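Search this book Enter a word or topic Go

Household Textiles: Choice, Use and Care
Miker Educational Editorial Office, February

Chapter 3
Fabric Structure and Behaviour

Almost every task in the home involves cloth of some kind. Cloth is slept on, sat on, worn, walked upon and used for drying. The previous chapter dealt with fibres and with the spinning of yarn. The present chapter considers what becomes of yarn when it is made into fabric, and how the method of making affects weight, drape, warmth and wear.

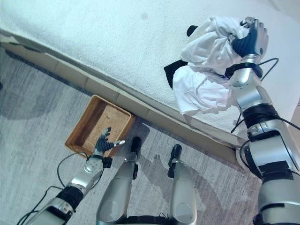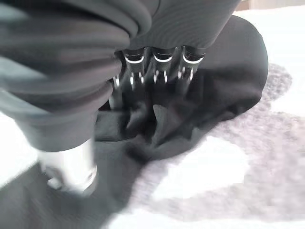
Fig. 3.1 Differences in surface and drape: a white bed cover with a soft, fine-grained texture (first picture) and a matte dark grey fabric hanging in thick, rounded folds (second picture).

By the end of the chapter, students should be able to distinguish the main methods of fabric construction, explain the terms handle, drape and pile, and select a suitable fabric for a stated household purpose. Students following the shorter course may omit section 3.5.

3.1 Why structure matters

Two fabrics may be made from the same fibre and yet behave quite differently. A bath towel and a summer shirt may both carry a label reading 100 per cent cotton. The towel is thick, absorbs a good deal of water and is slow to dry. The shirt is thin, takes up little water and creases readily. The fibre is the same in both cases, and the difference must be sought in the yarn, in the way the yarn is arranged and in any finish applied afterwards.

Purchasers often rely on the fibre label alone. The label is useful, particularly as a guide to washing, but it gives no information on how closely the cloth has been woven or how firmly its surface is held. These matters have to be judged by looking, by handling and, where a sample is available, by simple tests of the kind set out at the end of this chapter.

3.2 The principal methods of construction

Woven fabrics are made from two sets of yarns crossing at right angles. The yarns running the length of the cloth are called the warp and those running across it are called the weft. In plain weave, each weft yarn passes over one warp yarn and under the next. In twill weave, the crossings are stepped so that a slanting line appears on the surface. In satin weave, the yarns pass over several others before being caught down, giving a smooth face which snags easily. Woven cloth generally holds its shape well and stretches little, except on the diagonal, or bias.

Knitted fabrics are made from loops. In weft knitting the loops run across the fabric, as in a hand-knitted scarf. In warp knitting they run mainly along its length, and the resulting cloth is less likely to ladder. Knitted fabrics stretch and recover, and they trap air between the loops. Ribbed knits, in which raised and sunken lines alternate, have greater stretch across the width and are commonly chosen for cuffs and neckbands.

Non-woven fabrics are made directly from fibres, without yarn. Felt is the oldest of these. Wool fibres are subjected to heat, moisture and pressure until their scales lock together. Modern non-woven materials may be bonded by adhesive, by heat or by needles, and are used for interlinings, cleaning cloths and disposable covers.

3.3 Pile and raised surfaces

A pile fabric has additional yarns or loops standing up from a ground cloth. Where the loops are left whole, as in terry towelling, the surface is absorbent and slightly rough. Where they are cut, as in velvet, the surface is soft and reflects light differently according to the direction in which it is brushed. Carpets are constructed on the same principle, though on a heavier scale, and both looped and cut carpets are in general use.

Raised surfaces should not be confused with pile. In flannelette and in fleece the surface has been brushed so that fibre ends are drawn out of the cloth. Such fabrics are warm and pleasant to touch - but the loosened fibres may gather into small balls, a fault known as pilling. It appears first where there is rubbing, for instance under the arms of a garment or near the pillow end of a sheet.

3.4 Handle and drape

Handle is the term used for the impression a fabric gives when touched. It is described in everyday words such as crisp, limp, harsh or silky. Drape is the manner in which a fabric hangs under its own weight. A heavy, supple fabric falls in broad, rounded folds. A stiff fabric stands away from its support in sharp angles, and a light, loosely made fabric forms many small folds close together.

Drape can be compared in the classroom without special equipment. A circle of cloth is laid centrally over a jar so that its edges hang freely, and the outline is observed from directly overhead. The more supple the cloth, the more deeply the outline is scalloped. Samples should be pressed and left flat for 24 hours before the comparison is made.

3.5 Case study: the Kudunel guest house

The Kudunel guest house replaced its bedding after repeated complaints that the rooms felt cold. The existing covers, supplied by Toda, were of smooth plain-weave cotton. They washed well and looked neat, but provided little warmth. Trial covers with a looped surface were obtained from Fedoruk and placed in three rooms over the winter.

Guests found the new covers warmer. The laundry, however, reported longer drying times and some pulled loops, most of them caused by jewellery and by rough edges on furniture. The management decided to keep the looped covers for the colder months and to return to the plain-weave covers in summer.

Consider the following points before proceeding to section 3.6. Which properties of the looped fabric account for its warmth, and which account for the slower drying? What instructions should be given to staff when a pulled loop is found? Could a brushed fabric have met the same need, and what fault might then have been expected?

Contact the editorial office | Copyright Miker Educational | Back to top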